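Workshop tips: showing the arm a job inside a PC case

By Vilja Seppälä
Updated April 18, 2021

In our repair workshop we teach the arm by demonstration. One person moves it, by hand or with the remote handles, and the software records what was done. Many readers wrote to me after the page on soldering stations and asked how we do this with old desktop computers, where the space is narrow and everything has a sharp corner. I collected my notes below. They are written for a small bench and a small arm, and you should change them to fit yours.

Before you start

Put the case on its side, unplug it from the wall and hold the power button for a few seconds. Take off your watch and bracelet. Set the arm to the slow mode. On our Luro controller the slow mode is a switch on the left handle, and I put a piece of green tape on it so new people find it quickly.

Decide what the job is and write it on paper in one sentence. "Take the processor from the holder and bring it over the socket" is a good sentence. "Work on the computer" is too big, and the recordings will all be different from each other.

By hand or by remote?

For large movements I like to guide the arm by hand. You hold it behind the wrist, never at the fingers, and walk it to the place. It is quick and you feel at once when a joint comes near its limit.

For the last short distance I use the remote handles. When your own hand is inside the case together with the gripper, you block your view and you also push the arm a little without knowing it. With the remote you can sit still and look only at the wrist camera.

Coming near the motherboard

Stop above the board and look before you go down. Check where the finger tip points, and then where the rest of the gripper is. Beginners watch the tip so carefully that they forget the wide parts behind it, and these are what touch the expansion card or catch the cables. I move the cables to the wall of the case before the first recording. A soft tie is enough. Do not use wire ties with a metal core.
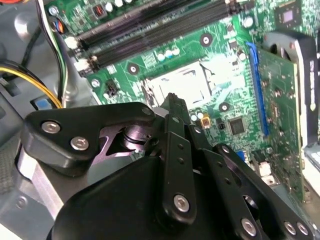
Finger tip just below the empty processor socket, with the power wires at the side wall.

If the socket metal shines white in the camera, turn your lamp away or put baking paper in front of it. Do this before you record. If you change the light in the middle of the day, note it on the paper, so you know later why one group of recordings looks different.

An open socket must be treated with much respect. For the first tries, use a dead board. We keep a bad one from a customer in July for this purpose, and it has already saved us money.

Holders for the small parts

Do not lay processors and memory modules loose on the table. Print or cut a board with a place for each part, and fasten it so it cannot slide. Each part should lie between two low ledges, with some free room for the fingers. Ours was drawn by Gökçe at the Tavanell makers' room, and the file needed 4 versions before we were content. 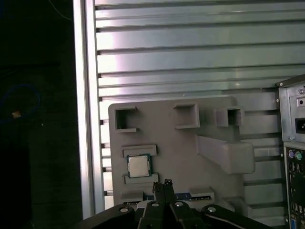
When you close the fingers on a part, close slowly and wait one breath before you lift. The pause looks boring, but it makes a clear point in the recording where the holding ends and the lifting begins. Do the same pause when you put something down.

If a part sits a little tilted in its place, you have two choices. You can correct it by hand and begin again, or you can leave it and show the arm how to manage. I do both, but I mark the sheet, so that the clean ones and the difficult ones are separate.

Working beside the power supply

Never open the power supply itself, and do not let anyone make a recording of it. Inside it can keep a charge after the plug is out. From the outside it is an ordinary metal box, and the arm may go past it or rest a finger near it.

The difficulty is the gap. Between the power supply and the sheet metal of the case there is often little space, and the gripper comes in at an angle. Turn the wrist first, in free air, and then go in straight – do not turn when you are already between two walls. If you feel the handles become heavy, stop, go back the same way and try a new angle.
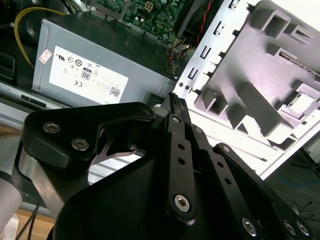
Coming in at an angle, finger tip toward the gap beside the power supply.

Check the grip pads each morning. Dust from old computers collects in the grooves and makes them slippery. I wipe with a dry cloth, then with a cloth that has a little alcohol, and I wait until it is dry.

How many times to show it

For a simple pick from the holder we made 100 recordings. For the work inside the case we needed more, and I stopped each person after 2 hours, with tea between. Tired hands make strange curves, and the arm learns these also.

Throw away a recording when you dropped the part, when the phone rang and you looked away, or when you hit the case. Keep it when you only hesitated and then continued well.

Small things that helped us

– Write the name of the person on each recording. Asar is left-handed and his paths come from the other side.
– Lead the arm's cable over the back of the table, with a loose loop, so it does not pull at the wrist.
– Put a folded towel under the case if it rocks.
– Save the files before lunch and again before you go home.
– Keep the emergency button where your foot or your free hand can reach it, and press it once every morning as a test.

Next time I will write about screws. We have not yet found a good way to show the arm how tight is tight enough, and if you have one, please send it to me through the contact page.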